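Irmont, novembre. Fil sur ce métier étrange qui consiste à prendre une lampe avec des pinces pour qu'un jour un robot sache le faire.

1/ On m'avait promis de l'intelligence artificielle. J'ai eu deux pinces, un abat-jour et un tableur. Je ne me plains pas, le café est correct.

2/ Le principe de la collecte Stillen : un humain tient une pince dans chaque main, fait le geste, on enregistre, on remet en place, on recommence. Pas de télécommande, pas de robot qui tremble. Juste quelqu'un qui se concentre très fort sur un luminaire.

3/ Voilà ce que ça donne côté boulot.

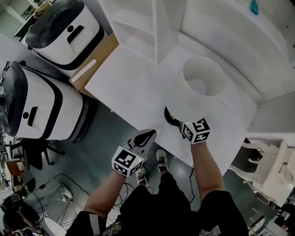
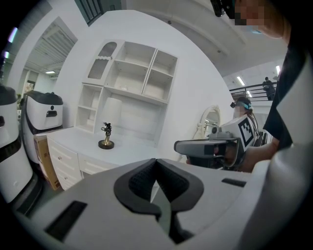
La lampe blanche, vue d'en haut puis depuis une pince.

4/ Les gros carrés noirs et blancs sur les pinces servent à retrouver leur position dans l'espace. Il suffit d'un pouce devant pour que la trajectoire parte dans le décor. J'ai un fichier où, d'après les coordonnées, ma main gauche a passé quatre secondes sous le plancher.

5/ Objectif par personne : 100 prises valides par session. Le mot qui fait mal, c'est « valides ».

6/ Mon premier jour : 33 de rejetées. Motifs notés par Rokeya Khondokar, qui relit tout : « trop vite », « hésitation », « trop vite », « pourquoi ? ».

7/ Je lui ai demandé ce qu'elle entendait par « pourquoi ? ». Elle m'a montré la vidéo. Pas de contestation de ma part.

8/ Grand débat interne : faut-il garder les ratés ? Prasanna Haque dit oui, si on se rattrape ensuite, parce que le modèle doit voir comment on corrige. Rokeya dit oui aussi, à condition que le raté ne soit pas de la paresse. Je me suis senti visé.

9/ Le pire reste la variété. Au bout d'une heure on pose toujours l'objet au même endroit, sous le même angle, comme un vieux couple met la table. Le modèle apprend alors par cœur un coin de meuble et panique dix centimètres plus loin. Du coup on tire la position de départ au sort. Le sort adore les coins.

10/ Total du jeu à ce stade : 3484 prises. Le script Jedell en a encore mis une poignée en quarantaine cette nuit – horloges décalées entre la main gauche et la main droite. À vérifier à la main, évidemment.

11/ Pour ceux qui demandent en MP : non, on ne s'habitue pas au poids. Les avant-bras, vers 16 h, c'est du flan. Faites des pauses, changez de tâche, et notez l'heure de chaque pause, sinon Rokeya vous la demandera.

12/ Effet secondaire : chez moi j'ai attrapé une tasse très lentement, bien dans l'axe, puis j'ai attendu le bip.

13/ Prochaine série : les tiroirs. Prasanna affirme que c'est plus simple. Il a dit pareil pour la lampe.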